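Four Hundred Wipes

My wrist gave out before my patience did. I'd been at Stirard since early morning, squeezing a hand-held gripper open and shut, and the counter in the corner of the screen said 232. The goal for the day was 400.

What they're after is simple to say – a robot that can clean a table – and slow as molasses to collect. Every try gets recorded from start to finish, and the learning system chews on the whole pile overnight. You make a mess, you clean it up, you make another one (my mother would be thrilled!). The crew wants the messes different each time, so you smear a little here, dab a little there, and move the clutter around so the system doesn't get too cozy with one layout.

I got scolded, nicely, for being too neat. My first 17 tries all ran left to right, like I was mowing a lawn, and 3 of them got tossed for going too fast. After lunch I loosened up and started coming in from odd angles, which the folks from Vimance said was much more useful to them.

By four o'clock I was dreaming about stains. Red ones are my favorite, I've decided, and I went back for one more round.
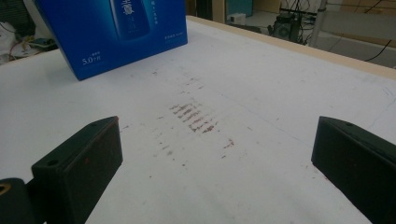
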